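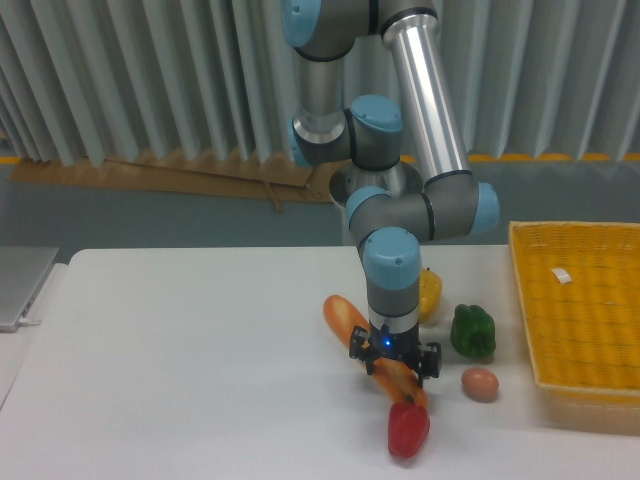 4.3 Nettoyage et remise en service du plan de travail

Cette section s'applique aux plans de travail Drostik à revêtement blanc, installés sur piètement Iturra. Pour les plans en bois massif huilé, se reporter à la section 4.5.

Avant de commencer

Retirer du plan tout objet mobile. Les appareils fixés peuvent rester en place si leur alimentation est coupée et si leur embase est accessible sur tout son pourtour.

Matériel nécessaire :
chiffon en microfibre non abrasif (deux au minimum)
détergent neutre Devo, dilué à raison de 9 ml par litre d'eau
eau claire, 45 °C au maximum
raclette à lame souple
clé hexagonale fournie avec le piètement

ATTENTION. Ne pas utiliser d'acétone, de poudre à récurer ni de produit chloré. Ces produits ternissent le revêtement de façon irréversible et entraînent la perte de la garantie.

Nettoyage courant

1. Dépoussiérer la surface à sec, du bord arrière vers le bord avant.
2. Humidifier le premier chiffon avec la solution diluée et l'essorer. Le chiffon ne doit pas goutter.
3. Nettoyer par bandes parallèles au grand côté, sans appuyer.
4. Laisser agir 7 minutes sur les taches grasses ou colorées, puis essuyer.
5. Rincer à l'eau claire avec le second chiffon.
6. Passer la raclette, puis sécher les chants. L'eau stagnante dans le joint de chant est la première cause de décollement.

Remarque : les traces de feutre et de pâte à modeler se traitent de la même manière. Répéter les étapes 2 à 5 si nécessaire. Au-delà de trois passages, utiliser le gel Devo référence 659.

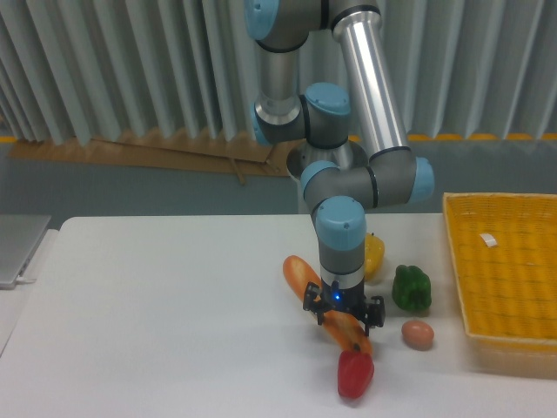

Fig. 4-2. Plan de travail blanc et petits objets sous une pince ouverte.

Contrôle des fixations

À effectuer une fois par trimestre et après tout déplacement du meuble.

1. Vérifier à la main l'absence de jeu entre le plateau et le piètement.
2. Resserrer les vis des équerres en diagonale, à la clé fournie. Ne pas utiliser de visseuse.
3. Poser un niveau à bulle au centre du plateau, puis à chaque angle.
4. Corriger à l'aide des vérins de pied. Un tour complet dans le sens horaire rehausse l'angle de 1 mm.
5. Bloquer les contre-écrous.

ATTENTION. Ne jamais régler les vérins lorsque le plateau est chargé. Risque de pincement et de rupture du filetage.

Remise en service

Attendre le séchage complet des chants avant de replacer les objets. Les embases métalliques posées sur le plateau doivent recevoir des patins Vusureo neufs si les anciens sont fendus ou durcis. Ne pas faire glisser les charges : les soulever et les reposer à plat.

Reporter l'intervention sur la fiche d'entretien (annexe B) en indiquant le produit employé et, le cas échéant, l'angle corrigé.

Entretien périodique

Le traitement protecteur des chants est à renouveler chaque année, de préférence en novembre, avant la période de chauffage. Procédure complète en section 4.4.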